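Is the Thursday robot open house at Ellcombe worth it if you don't know any code?

Dong-hyun Son
Posted in: Days out, Kids and learning

My daughter is nine and has decided she's going to build a robot that makes breakfast. The Ellcombe center has an open evening on Thursday and the flyer says "simulation demos and hands-on stations." I fix furnaces for a living and know nothing about programming. Is it mostly people watching screens? Do they let kids drive anything? Also it's 30 minutes each way for us, so I'd like to know before I promise her.

2 answers

Filtus

We went in February and had a great time, so yes, go! It is a lot of screens (the simulator is the main thing) but they're big ones and the person running it takes requests. 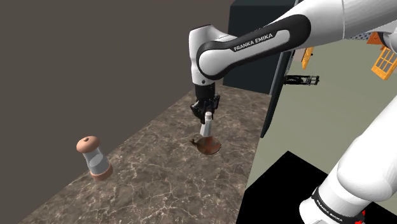 My son is the same age as yours and he had the same kitchen obsession, so we parked ourselves at the counter demo and stayed put for most of the evening. The part he still talks about is the little white bottle, because the gripper had it right over the brown bowl and he was yelling "pour it, pour it" at a computer. The arm on screen is modeled on a Franka, you can read the name on it, and the guide was good about explaining how each joint gets told where to go. No math, I promise. If your daughter likes to ask questions, have her stand at the front, since the talk is pretty quiet and the room isn't.

Kids did get to drive. There was a game controller at one station and each kid got 6 minutes, then back of the line. Get there when the doors open at 5:30 and do that one first. We did it last and waited forever. Parking is free behind the building but the sign for it is tiny.

Zovberg

It's fine. Bit crowded. My one complaint is that they talk about 2,000 practice runs and then you get to see maybe four of them. Snacks were just pretzels. I'd say go once.

Dong-hyun, for a kid who's into breakfast, ask them to bring up the view with the bread and the plate:
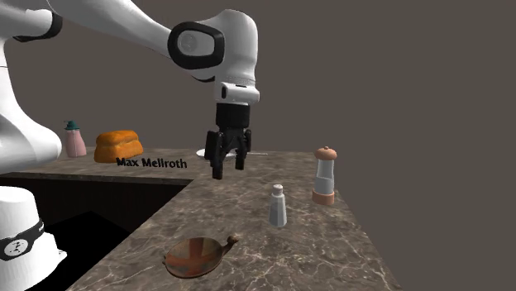 Page last changed: Thursday, 4:12 p.m.

I liked that one better because you get more of the counter, with the pan up close and the pepper mill and salt shaker behind it. My niece wanted the arm to go for the bread, and the guide let her type in a target herself. She was thrilled. Somebody's name is printed on the counter too, Max Mellroth, and I never did ask who that is.

They cap it at 165 people, so sign up online first. The desk turned a family away when I was there, and the Um bus only comes once an hour after six, so they had a long wait.

Comment from Dong-hyun Son

Thanks, both of you. Signed us up, and she's already writing her list of questions. Controller station first, got it. Zovberg, was the typing thing at the same table as the counter demo or in the other room?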